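Teleoperating the two-arm rig: getting through your first grasp

Written for the Desosham robotics club by Hawi Yilma. Updated October 8, 2026.

The Warnen handbook says a beginner can do this in an afternoon. I doubt it. Budget two sessions and skip its chapter on calibration, which was plainly written for different hands.

1. Home both arms before anything goes on the table. The software will say they are homed. Look at them anyway.

2. Set out the bottle and the cup, with the cup nearer to you. Mulugeta Negash swears by tape marks. I have yet to see them improve anyone's results.

3. Bring the right hand in from the side, slowly, with the fingers open. Coming from above looks clever and knocks the bottle over.

4. Close one finger at a time. The "smart grip" setting supposedly does this for you. Leave it off.

5. Keep the left hand back until the right one has settled.
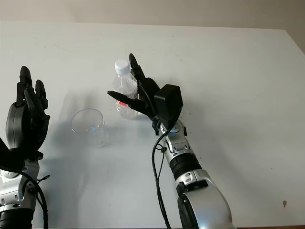
6. Lift a little, stop, and wait. If the bottle slips, lower it and go back to step 3. Turning up the grip force is everybody's first idea and it mostly crushes plastic.

7. Save the run under your own name, including the bad ones.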